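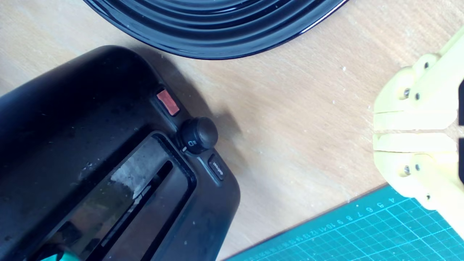

How to Get Toast Out of a Yap Arm

The Yap is a small desktop arm kit from Clunositz, printed in yellow and sold for 1,598 dollars with the gripper. I have had mine since October. The manual runs to 138 pages and mentions bread zero times, so consider this the missing chapter.

You need the arm, a toaster, a plate, a cutting mat, and more bread than you think.

Step 1. Lay out the table
Put the toaster on a diagonal and the plate within reach of the arm. Leave bare table between the gripper and anything you would miss. Once it works, tape down the mat — every position you teach is measured from it.

Step 2. Set the grip
Open the Zomus app and start with grip force at 2. The default is meant for blocks, and blocks don't make crumbs. Hold the piece up for a minute and see if it sags. Ragged chunks are harder than slices, so practice on those and feel smug later.

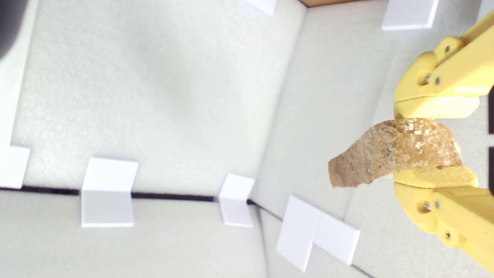 Step 3. Teach the path
Move the arm by hand from mat to toaster to plate, saving a point at each stop. Add one more point well above the slots. My friend Liesl Eberhard skipped that one and now owns a very flat bagel.

Step 4. Run it slowly
Keep the speed low for the first ten runs. Keep a hand near the power switch, too. Clunositz rates the gripper for 2,000 cycles before the pads need changing, or one breakfast if you butter first.
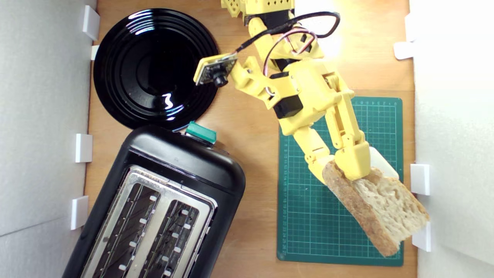 The Yap with a slice of rustic bread in its gripper, plate and toaster alongside.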